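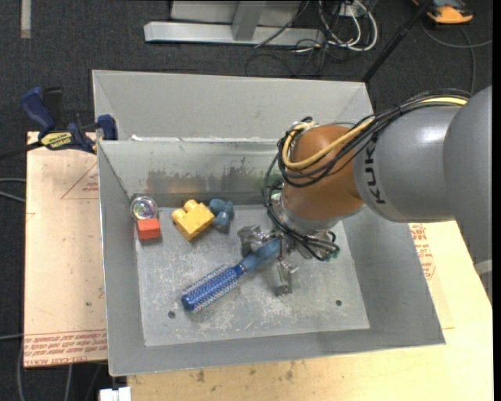

Vol. 12, No. 3 — page 27

Home | Issues | Visits | Letters | Subscribe

Bin picking at Jastis: an afternoon with three grippers

The invitation promised "general-purpose grasping, demonstrated live." I have been to enough of these June open days to know that a live demonstration usually means one part, one pose, and a person standing near the laptop. I went anyway. Drita Leka had been asking for months whether we should replace the suction tool on our returns line, and Jastis had agreed to show three grippers on the same arm, over the same bin, with visitors allowed to throw things in.

The lab is on the ground floor behind the loading dock. There was coffee, a sign-in sheet, and a short talk by Svend Vídalín, who runs the test cell. He is a careful speaker and I liked him. The slides were less careful. One of them had the words "any object" in large type, and when I asked what that meant he said it meant the objects they had tried. Fine. I wish the slide had said so.

The bin is a deep gray metal one with sloping sides, scuffed pale across the floor, held by a bar clamp at one corner. The arm is a KUKA. The cables are strapped on the outside of it, black ones mostly, with a thicker yellow one that hangs across the wrist joint. I asked about that yellow cable before I asked about anything else, because on our own cell the cable dressing fails long before the gripper does. It takes a hard bend at one end. Svend said it was a lab setup and a production version would be routed differently. I have heard that sentence at every visit I have made, and I have yet to see the production version.

First up was the Cletar, a two-finger parallel tool with soft pads. It did well on anything with flat sides. It picked toy blocks from the middle of the bin over and over, which looked impressive until Abimbola Ogundipe, who had come with me, asked them to push one against the wall. The pads fouled on the slope. The planner then refused to try again until an operator cleared the fault by hand. That is a sensible thing for a planner to do, but it means a person has to be there.

Second was the Boutros suction cup, which is close to what we own already. No surprises. Smooth things came up, bristly and lumpy things stayed down. I skipped the second half of this one to look at the controller cabinet, and I don't feel I missed much.

The Carnum was what most of us had come for. It is an angular metal gripper with separate finger assemblies, and the claim is that it can take awkward shapes without a tool change. The test object I cared about was a round hairbrush, blue, bristles all the way around the head. We get brushes like it back by the crate, and suction is hopeless on them. The Carnum went for the handle instead of the head. I thought that was the right choice. I also thought it was the easy one with the brush lying by itself in the open and the toys well clear of it toward the far side. Our totes don't look like that. Ours look like somebody emptied a drawer.

So I asked for the numbers. Jastis had a printed sheet: 1,000 attempts with the Carnum, 554 of them on what they call mixed household items. The sheet gave one success rate for the whole thousand and none for the 554. Teodora Nikolovski, who handles their test data, said the breakdown existed and she would send it. She was straightforward about it, and she also told me that an attempt where the camera found no grasp was left out of the total. I wrote that down and underlined it. If the camera gives up on a clear object, my operator still has to reach in and get it.

There was a clear object in the bin, as it happens, a round see-through thing with a shiny center. I asked Svend which camera they trusted on that sort of item. They have compared two, a structured-light unit and a plain stereo pair, and he said neither was good with transparent plastic and the stereo pair was a little less bad. This was the most useful answer of the day and it was not on any slide.

Cycle time: I am not going to quote a figure. The Carnum was plainly slower than the suction cup, and the arm speed had been turned down for visitors, so anything I timed would be unfair to them. Rok Vidmar from the controls side said the limit was in the planning step and not the arm. He offered to show me the logs from runs 100 and 102, which had the same objects in different poses. The planning time differed a lot between the two. I asked about 101. It had been aborted for a network dropout — his words — and he didn't seem bothered by it. I would be, a little.

Where does this leave us? Drita wanted a yes or no and I gave her neither. The Carnum is the first tool I have seen make a reasonable choice about a hairbrush, and I would like to borrow one. I would not buy one on the strength of that sheet. I have asked Jastis for the household breakdown with the no-grasp cases put back in, and for a trial with two of our own totes, packed the way they arrive. Svend agreed to the totes on the spot. We still have to sort out who pays for the freight.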